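Kitchen automation trial: progress report for the second quarter
Prepared for the equipment budget holder, Kavalstead supported living service

Summary

We are still in the planning stage and I am not yet asking for the arm to be bought. Of the budget agreed in September, very little has been spent: the hire of a demonstration unit, a wall bracket that did not fit, and travel to see the Ultar arm at the supplier's workshop. I recommend we hold the rest until the points below are settled.

Quotes received

Ultar have quoted for a single arm with a fixed base, and Yeoh for a lighter one on a rail. The Yeoh price looks better until you read the second page, where the rail, the fitting and the yearly service are all listed as extras. Once those go in, there is little between the two. Neither firm would put a figure on replacement gripper pads, which both describe as "low cost". I have asked twice.

Fillix, the planning software both suppliers want us to use, is charged per kitchen per month. The sales sheet says it pays for itself in 6 months. I could not follow how that was worked out, and it seems to assume a member of staff goes home early, which will not happen here.

What the demonstrations showed

We attended 2. In the first, the arm picked up a mug and set it down again on a bare bench. In the second it did the same with a mug and a plate, taking some 8 minutes, with the supplier's engineer standing by the stop button. I would not call either of them kitchen work.

Site survey

Worktop space is the item I think has been under-costed. The suppliers' drawings show a clear counter with the arm at the back, against the wall. Kitchens that get used are not laid out like that. The back of this one is taken up by canisters, a utensil holder and a wooden box with a drawer, which has a plate and a smaller box standing on top of it, and a toaster sits at the front edge. An arm fixed to the wall would have to reach over the lot.

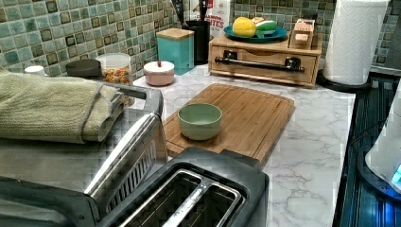
The see-through cereal canister also worries me, as both suppliers admit their cameras do poorly with clear containers.

Money and next steps

I would like to keep the hire line open for a further 3 months and move nothing into the purchase line. Before then I need a written price for pads, a service contract without the automatic renewal, and a demonstration in one of our own kitchens with everything left where it is. Yeoh have agreed to the last of these in principle. Ultar want a fee for it, and I have not accepted.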